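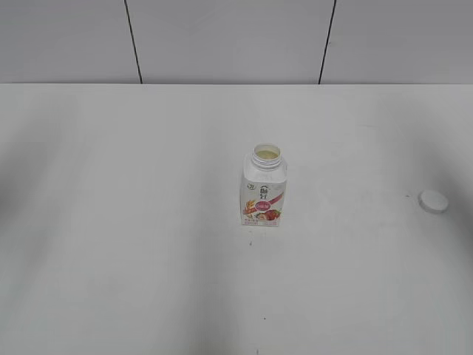
An opened yogurt bottle, cap removed, with wheat or grain stalks illustrated on the label.

Preparing Drinking-Yogurt Bottles for Recycling

Residents of Ivwood are asked to prepare plastic yogurt bottles as follows before placing them in the kitchen bin.

Pour or spoon any remaining yogurt into a glass or the food-scrap pail. Product tends to collect beneath the shoulder, where the bottle narrows to the neck.

Fill the bottle one-third full with lukewarm water and add one drop of dish soap. Cover the mouth firmly, shake for 10 seconds, and empty into the sink. Repeat with plain water until it runs clear.

Wipe the threads of the neck with a damp cloth — dried yogurt there is the usual cause of odor in the bin.

Stand the bottle upside down in the dish rack to drain. Full-wrap paper labels should be peeled off; printed film may stay on.

Caps go in the separate tub under the sink. Questions may be directed to Ghada Kassab, Household Services, extension 712.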